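The Pinch and the Pad

The first thing Mwanahawa Mutiso will tell you about grippers, usually before you've got your coat off, is that everybody buys the arm first. They save up, they compare reach and payload, they get the thing bolted down and looking handsome, and then with whatever is left in the kitty they pick something to go on the end of it. She has been trying to talk people out of this habit for years (she includes her younger self), and the result is Trerkham, a small test shop above a tile showroom where the arms are the least interesting things in the building.

I went up on a Wednesday, expecting an hour and staying until well past dinner. The job at hand was a comparison of finger pads for a grocery wholesaler called Farías, which wants its back-of-store shelving stocked by machine and keeps finding dents in the merchandise. Four pad materials had made the shortlist: a cast silicone from Forance, two rubbers, and a felt that Jabari Shirima had cut himself with a pair of dressmaking scissors.

Jabari does most of the collecting, and he is lovely to watch at it. The team has him do each task by hand first, holding a gripper in each fist and working the fingers as though they were his own, so that the tracked motion can be handed on to an arm later. He did 29 runs that afternoon and talked cheerfully through nearly all of them, mostly about his sister's wedding. A full set for one pad is 258 runs, and I'll admit that when I heard the number I sat down.

What slows everything up, he told me, is the wrist. A person reaching into a cupboard turns the forearm without giving it a thought, and a person holding a tool the size of a hair dryer has to learn to do it all over again. Newcomers tend to grip too hard as well. Atieno Temba, who writes the controller code, can pick out a beginner's recordings from the force traces alone – they look, she says, like somebody trying to open a pickle jar.

Her favourite among the grippers is the Grilska, an older parallel-jaw model with a bit of slop in the linkage. She has grown fond of the slop. A stiffer gripper closes exactly where you ask, and if you've asked for a spot two millimetres off, the lid pays for it. The Grilska gives a little, and so does felt, and she has a theory that the two together may do as well as a sensor costing 100 times as much. Her colleague Nahuel Zapata has a rather different theory and would like his sensor back on the bench, please. 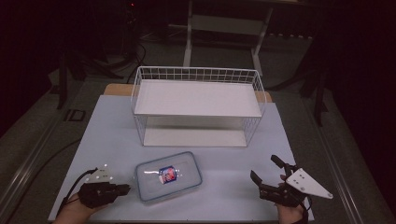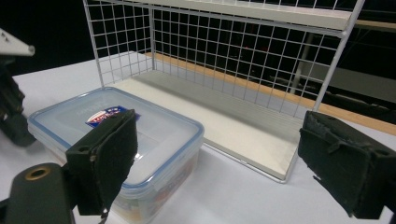 Clear plastic is the item that starts the arguments. Nahuel's cameras are good with cardboard and cheerful about tins, but a see-through tub gives them very little to hold on to, and a shiny lid gives them rather too much. The food container set out in front of the white wire rack has a pale blue rim, and he was delighted with that rim, as it gave his edge finder one honest line to follow where the walls simply let the table show through. The glare on the lid pleased him a good deal less. Atieno was more taken up with the pads, and pointed out to me how worn and frayed the felt had become along its edges on one finger. She wants to know whether tired felt grips differently from fresh, and Jabari, who would be the one cutting the replacements, would quite like to know too.

The rack has its own troubles, mind you. With a shelf above and a base below, the gap has to take the container and both fingers, and coming in level asks a lot of the wrist. Halyna Palamarchuk, who runs the arm side of things, thinks a push from behind may suit the last few centimetres better than a carry. She'll have her turn in October, once the silicone set is finished, and she has already asked Jabari to save her some felt.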